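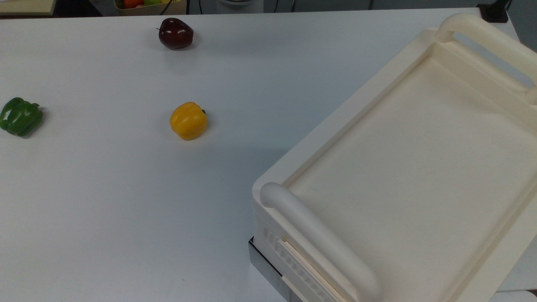
果蔬分拣操作规范工作组会议纪要(第4次)

时间:4月,14:00至16:20
地点:Wekudcombe试验楼二层会议室
主持:Rukhsana Memon
记录:Nelly Condori
参会单位:Veleda(系统集成)、Bilgin(末端执行器)、Selach(数据与标注)、Wekudcombe试验组
分发范围:参会单位,规范起草组

一、上次会议遗留事项

1. 术语表修订稿已发各单位。“放置完成”与“释放完成”两个词条仍有重叠,Bilgin提出以指端开度为释放判据,以物体静止为放置判据。会议同意,起草组据此改写第3章。

2. 急停回路复测记录已由Veleda补交,缺少测试时的负载状态一栏。退回补填,不影响本次议程。

3. 关于是否将叶菜类纳入第一版适用范围,上次未形成一致意见。本次确认不纳入,第一版仅适用于单体、外形基本完整的果蔬,试验品类以苹果、甜椒为主。

二、议题一:工作台面与初始摆放

Nelly Condori宣读5.2条草案。草案规定:台面为浅色哑光,作业开始前目标物散放,彼此不接触,收纳托盘为空。

Veleda询问“彼此不接触”是否需要给出最小间距。Bilgin说明,现有夹爪张开后的外廓尺寸因型号而异,写死数值会使部分设备无法执行。经讨论,条文改为“相邻目标物间距不小于所用末端执行器全开外廓宽度”,具体数值由各单位在作业文件中填写。

Selach指出,果蔬横卧与直立两种姿态对抓取点标注影响较大,建议初始姿态不作限制,但应在记录表中登记。甜椒增加“果柄朝向”一项,苹果同样登记。会议同意。

对于台面照明,草案原文为“照度均匀”。试验组认为该表述无法检验。起草组提出以台面四角及中心的照度读数之比作为判据,限值待试验后确定。深色果皮表面反光问题另列附录,不进入正文。

三、议题二:托盘与支承

1. 托盘应为圆角、带围边的容器,内底平整。内底若有污痕,应在作业前擦拭;擦拭后仍残留的,记录后可继续使用,出现裂纹或毛刺的停用。

2. 托盘允许相对台面斜置。Veleda认为斜置会增加路径规划的变化量,对验收有利,但同一批次内角度应固定。会议采纳,批次之间可调整,调整后重新标定托盘坐标系。

3. 两端带提手的托盘,提手高于围边时应计入碰撞模型。Bilgin反映,个别单位的碰撞模型只录入盘体,放置轨迹从提手上方通过时余量不足。5.4条增加一句:“碰撞模型应包含提手、侧壁及下方支承件。”

4. 托盘下方设支承件的,支承件边缘不得有锐边外露,支承高度应写入作业文件。托盘外伸部分的稳定性按空载与满载分别检查。

四、议题三:台面周边物品

草案5.6条原要求台面后沿以外“不得有任何无关物品”。试验组认为该要求在实际场地难以执行,备用果蔬容器、设备支座和线缆通常就近布置。Rukhsana Memon要求区分作业区与周边区,两区分别规定。

修改后的要点:

(1)作业区内仅允许目标物与托盘。
(2)周边区允许放置备料容器和固定设备,位置在批次内保持不变。
(3)线缆应固定,松弛段不得进入作业区,不得悬垂于机械臂可达范围内。
(4)备料容器内的果蔬不计入目标物。视觉系统应设置有效区域,区域外的检出结果予以屏蔽。

Selach对第(4)项有保留,认为屏蔽后原始检出结果仍应存档,便于追查误检。会议同意存档,保存期限由数据管理章节统一规定。

五、议题四:抓取力与损伤判定

Bilgin介绍力控参数试验情况。甜椒果壁受压后的凹陷在释放后可能部分恢复,当场目视判定容易漏判。建议在作业结束后设复检时点。苹果以表皮破损和压痕为判据。

Veleda建议验收试验每个品类完成1,000次抓放循环。Wekudcombe试验组提出,同一果实重复使用会累积损伤,使判定失去依据。经讨论:

单个果实最多使用8次,达到次数后退出试验,不论外观是否完好。
循环总数维持1,000次,允许分批完成。
每次抓放记录果实编号、末端执行器型号、设定力和实测峰值力。
出现跌落时,本次计为失败,果实立即退出,不得重新摆放后续测。

力的单位统一为牛顿,记录保留一位小数。

六、议题五:人员介入

会议逐条审查第7章。人员补料、取走托盘或调整果实位置前,机械臂应处于受监控停止状态,仅暂停任务程序不视为满足要求。恢复运行须在防护区外人工确认。

Veleda提出,遥操作模式下操作员视线可能被托盘侧壁遮挡,应规定至少一路可看到盘内底面的画面。会议同意写入7.3条,画面延迟限值暂空。

七、意见处理情况

征求意见阶段收到意见19条,本次全部过会。涉及第5章的意见已并入上述条文。关于食品接触材料的意见超出本规范范围,由起草组书面答复,引言中增加“本规范不替代食品接触材料的有关规定”。

八、待办事项

1. 起草组:改写第3章、5.2条、5.4条、5.6条及7.3条,下次会议前发出对照稿。
2. Veleda:补填急停复测记录;提交遥操作画面延迟实测数据。
3. Bilgin:提供各型号夹爪全开外廓宽度;给出甜椒复检时点建议值。
4. Selach:修订记录表,增加初始姿态与果柄朝向字段。
5. Wekudcombe试验组:完成台面照度测量,提出比值限值。

九、其他

下次会议审查第8章及附录A。附录A中的流程图须改用统一图形符号,各单位提交时附可编辑文件。

记录:Nelly Condori
审核:Rukhsana Memon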